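4. Cushions and Loose Pillows

This section applies to the square velvet-feel cushions supplied with the Wotport seating range and to the Tambunan tub armchair. Frame assembly is covered in Section 3. Revised 6/17/25.

4.1 Unpacking

1. Open the outer bag along the seam. Do not use a knife.
2. Remove the cushion and place it on a clean, dry surface. Keep it out of direct sunlight.
3. Leave the cushion unpacked for 24 hours. It ships compressed and does not reach full thickness before then.
4. Check the seams. If the filling shows at any point, stop and contact Pellunix Service with the order number.

Note: The small tag sewn into the seam carries the cover code. Do not cut it off. Replacement covers are matched by this code only.

4.2 Restoring the shape

1. Stand the cushion upright on a smooth floor, tag at the top.
2. Press both side edges toward the center, then release. Repeat 3 times.
3. Turn the cushion a quarter turn and repeat step 2.
4. Work the filling into the corners by hand.

CAUTION: Polished tile is slippery under fabric. Do not kneel or step on a cushion placed on the floor.

4.3 Moving the cushion to the chair

1. Lift the cushion by a corner or by one side edge. Do not lift by the tag.
2. Keep the pile clear of buckles, zippers and other hard parts on nearby bags.
3. Set the cushion on the seat with its lower edge touching the backrest.
4. If a second pillow is used, place it to one side of the seat first.
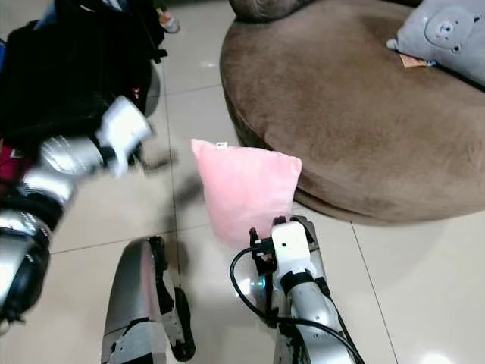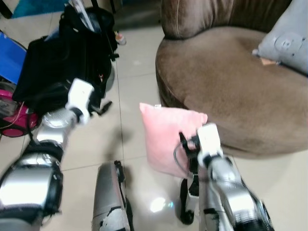 5. Lean the cushion back until it rests against the curve of the backrest. On a round seat it will not sit flush along its full width. A gap behind the corners is normal.
6. Smooth the pile in one direction with a flat hand.

Note: Pale covers may pick up dye from dark upholstery in the first weeks of use. Test by rubbing a damp white cloth on the inside of the chair back. If color transfers, clean the chair as described in Section 6 before placing the cushion.

4.4 Cover care

Vacuum with the soft brush at low suction. For stains, use Curarus fabric cleaner diluted to 100 ml in 200 ml of cold water. Blot; do not rub. Let the cover air dry completely before use.

CAUTION: Do not iron the cover. Heat flattens the pile permanently.

4.5 Storage

Store cushions flat in a breathable bag, with no weight on top. Do not use vacuum bags. Covers ordered after November have a hidden zipper on the bottom edge; see Section 5 for removal.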